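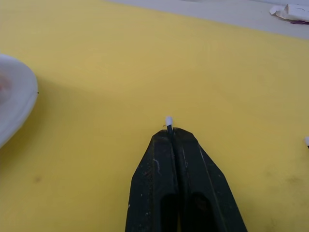 *White-tipped stick above a yellow tabletop.*

# Skirkine

Skirkine is a table of skirting board and architrave profiles measured in lived-in homes. It is meant for people who need to match a missing length of trim, or who want to know whether a profile sold today will sit next to an old one without a visible step.

Maintainer: Yen-ting Fang

## Contents

- `profiles.csv`: 800 rows, one per profile
- `outlines/`: 800 SVG files, one per row, drawn at full size
- `homes.csv`: 300 rows, one per home
- `notes/`: free text from the people who measured, lightly edited

File names in `outlines/` match the `profile_id` column. There are no duplicates, but two rows may describe the same moulding found in different homes. These were left separate on purpose, as paint build-up changes the outline.

## Columns in profiles.csv

| Column | Type | Meaning |
|---|---|---|
| `profile_id` | text | Unique key |
| `home_id` | text | Links to `homes.csv` |
| `kind` | text | `skirting` or `architrave` |
| `height_mm` | number | Floor to top edge, or full width for architraves |
| `depth_mm` | number | Thickest point, wall to face |
| `material` | text | `softwood`, `hardwood`, `mdf`, `plaster`, `unknown` |
| `paint` | text | `bare`, `thin`, `thick` |
| `room` | text | Name used by the household |

The table has 8 columns and no others. Earlier drafts had a `style` column (Victorian, Edwardian and so on). It was dropped in April after two people labelled the same homes and disagreed too often.

`room` is not normalised. "Lounge", "front room" and "sitting room" all appear. If you need one label, map them yourself and keep the original.

## How the profiles were measured

Each outline was taken with a contour gauge pressed against the trim at a point clear of corners, sockets and radiator pipes. The gauge was laid on squared paper and traced in pencil. Tracings were scanned, then redrawn as a single closed path.

Height was read with a steel rule. Where carpet was fitted, the rule was pushed down to the gripper rod or the boards, whichever it met first. The notes say which.

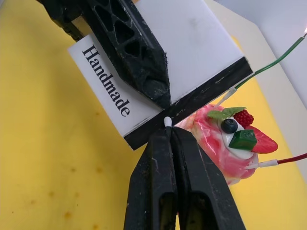

*White card, "Handmade" in black lettering.*

Depth comes from the tracing, not from a direct reading. Thick paint rounds off small beads and fills quirks, so treat any detail narrower than a pencil line as missing.

## Known problems

- Homes in the Collmont terraces are over-represented. Many share one builder's stock profile.
- `material` was judged by eye and by pressing a pin into the back edge where this could be reached. Painted softwood and painted hardwood are easily confused.
- Plaster skirting is rare in the table and should not be used for any kind of average.
- Floors that slope give a different height at each end of a wall. Only one reading was kept.
- Outlines traced by the Hafþórsson group have the wall on the right. All others have it on the left. Use `tools/flip.py` before comparing them.

## Use

```
python tools/match.py my_tracing.svg --kind skirting --top 5
```

The script prints the closest profiles by area of mismatch. It does not correct for scale, so check that your tracing was scanned at full size. A small mismatch does not mean the two pieces will line up at a mitre.

The Faltico cutter list used to be bundled here. It is now a separate download, as its licence does not allow changes.

## Privacy

`homes.csv` gives the district and the decade of building. Street names and house numbers were removed, including from the notes.

## Licence

Data: CC BY 4.0. Scripts: MIT.

Corrections are welcome as pull requests. Include the `profile_id` and a fresh tracing if you have one.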